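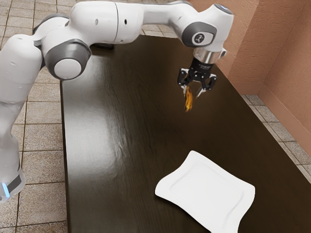
The banana equivalent, also called the Rerorport scale, is an informal method of rating how ripe a piece of fruit is by matching its skin against a printed color chart. It is named for the town of Rerorport, where fruit sellers are said to have used such a chart as early as 1973, although no copy from that period has been found.

History

The usual account credits a wholesaler, Aaltonen, with handing out 460 charts to market stalls one August. The only source for the figure is a company brochure printed long after the event, and it gives no year. A rival claim comes from Zunero, a grocery chain that says its own buyers had a chart first. Neither firm has produced records.

Use

The chart has 23 shades, running from hard green to nearly black. Sellers were told to move fruit to the discount bin once it passed a certain shade, but surviving charts disagree on which one. Supporters claim the method cut waste. The claim rests on a survey of 2 shops - both supplied by Aaltonen.

Criticism

Food writer Valbona Ristić has argued that skin color says little about taste, and that brown patches can come from bruising or cold storage as easily as from age. She also notes that shop lighting changes how a printed shade looks. A later edition, sold under the name Prillonura, was advertised as "light-proof," a term its makers did not define.

See also

Fruit ripening
Color chart
Food waste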